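Folding cell, station 2 – Friday walkaround
Filled in by Gerd Rieger, early shift

Emergency stop, front and rear: OK. Both buttons pressed, both latched, both reset with the key. The rear one is getting stiff, and I would dearly like a new one on the shelf before the summer shutdown in July.

Light curtain: OK. Tested with the rod at both ends and in the middle.

Air supply: OK, but please keep an eye on the drain bowl. I emptied it before starting and I don't think anyone had been near it all week.

Mounting bolts, base: OK. Paint marks all line up.

Gripper linkages and pins: OK with comment. A touch of play on one side, less than what Sallon allows in their service sheet, so we carry on and look again after another 600 cycles.

Fingertips: OK. Wiped down, no burrs. Run a fingernail along the edges, my friends – a burr you can't see will still pull a thread.
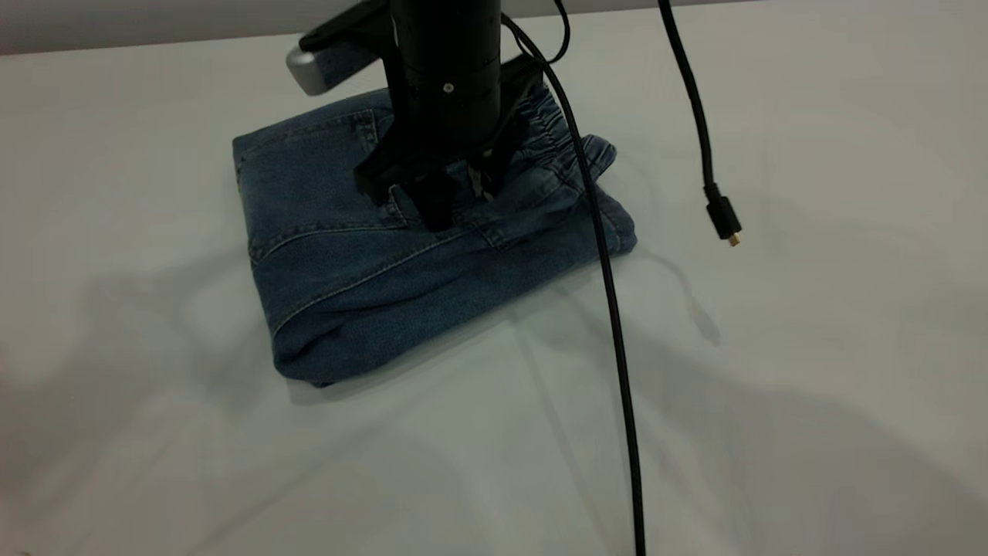

Cable dressing: NOT OK, and I'm afraid I have to be a bit of a nag about this one. The rule on this station is that nothing hangs lower than the fingers when the arm is down at the table, and that every plug is either seated or capped and tied back. With the gripper down on the jeans, the long black cable drops right in front of the waistband, and farther right there is a plug hanging loose over the bare table with its gold-colored tip out. Please find out where it belongs before the next run, cap it if it is a spare, and tie the long one back with enough slack for full wrist travel.

Table surface: OK. Cleaned with the mild stuff from the Buschmann cabinet, never the solvent.

Grip force: OK. Set to 80 for denim, 100 for the heavy work jackets. Write it on the card if you change it!

Spare parts: one set of finger pads left, more ordered from Hukix.

Open items: cables (before restart), rear stop button, drain bowl. Initial each one when done and leave the sheet in the tray for the late shift.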